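Sorting the notebooks on one big table

Every year in February I take out all the paper from my drawers, and every year I am surprised how many notebooks I have begun and not finished. This time there were 147 items, if I count also the loose sheets and the receipts between the pages. I write down here how I do it now, maybe it helps someone with a small office or a small flat.

Work on a cleared table. Take everything off first, also the cup and the phone charger. A table of one strong color is very good for this work, white paper is easy to see on it and you do not leave a sheet behind.

Open each notebook fully before you decide. I used to look only at the first pages, and in this way I threw away a Mareck notebook with my tax notes written from the back. Now I put it flat, hold one corner and go through to the end.

If the book does not want to stay open, do not press on the spine with your fist. Open a few pages from the front, then a few from the back, and smooth them along the fold with the side of a finger. Continue like this until you reach the middle. It takes 2 minutes and the glue does not break.
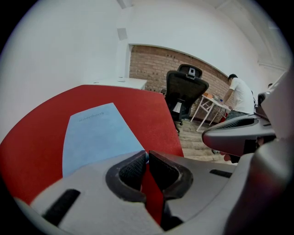
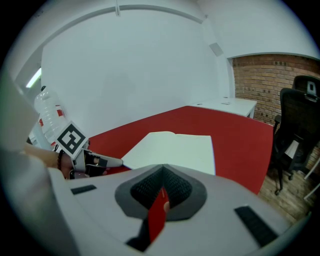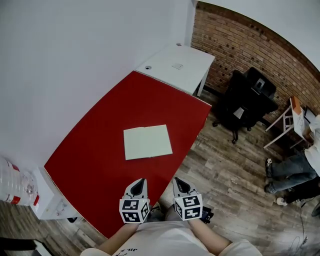
Middle picture: an open book or notebook with blank pages on the red table.

When a notebook is only used on the first few pages, cut these pages out with a sharp knife and a metal ruler, and leave a narrow strip at the spine. If the notebook is sewn, please be careful, each page you remove can make its partner page loose on the other side. Sevim Kocabaş, who had a stationery counter at Saraç for many years, showed me to put a very thin line of paper glue there and to leave the notebook closed under heavy books for the night.

Textured covers collect dust in the small holes. A dry, soft toothbrush is enough. I tried a wet cloth once on a dark cover and the color came on my fingers, so first test on the back, near the corner.

Do not make a pile higher than 7 notebooks. Put the big ones under and the thin ones on top. For a soft cover I turn every second one, so the spines are not all on the same side and the pile does not lean.

Loose sheets go last. Lay them one by one, flat, and not over each other until you have read them. Those with one clean side I clip together for shopping lists.

What to do with the empty ones? I keep two and give the others to the school in Trirnthorpe. They take any size, but they ask for no torn covers.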